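Wultska River Canoe Trail

By Zuleica Paiva
9 Jul 2023

The Wultska River Canoe Trail is a marked paddling route on the Wultska River, running from the landing at Lakwood to the dam at Prestesar. It opened in 2000 and is used mostly by canoe campers, with a smaller number of kayakers on the lower section.

Route

The trail begins in slow water below the Lakwood bridge and passes through marsh and farmland. It has 40 numbered campsites, all on the left bank. Most have a fire ring and a pit toilet. 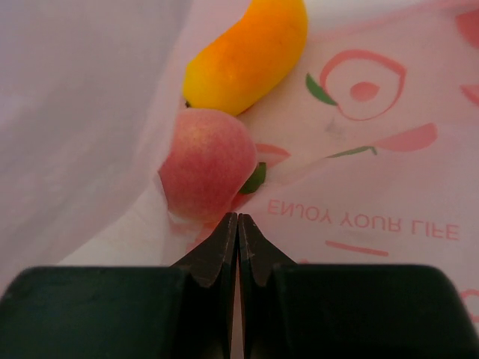
The middle section is narrower and has the only rapids on the route, at Xavier Bend. These are rated Class II at normal levels. A portage path on the right bank is 600 yards long and comes out below the last ledge. Below the bend the river widens again, and headwinds can slow travel on the open stretches near Prestesar.

Most groups take 5 days to complete the trail. Strong paddlers have done it in three.

Season and permits

The river is usually open from April until ice forms in December. Spring levels are high, and several of the lower campsites may be under water. Permits are free and are issued at the Lakwood landing – groups of more than nine must split between two sites.
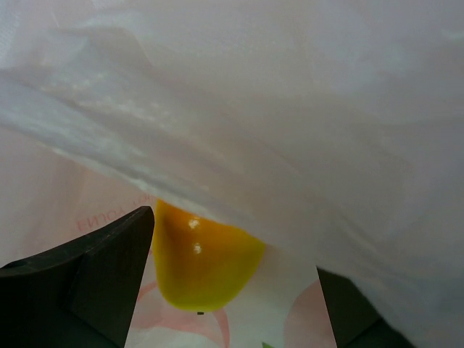 Water from the river should be filtered or boiled. There is no store between Lakwood and Prestesar, and cell service is poor below Xavier Bend.

History

The route was first mapped by Wing-sze Chien, a canoe instructor who paddled it alone in the 1990s. Her hand-drawn map was sold at the landing for several years.

Last updated: 9 days ago

Comments (3)

riverotter: Site 12 has lost its fire ring, bring a stove.

Dale M.: Is the portage OK with a cart?

riverotter: First half yes, then it's all roots. We carried.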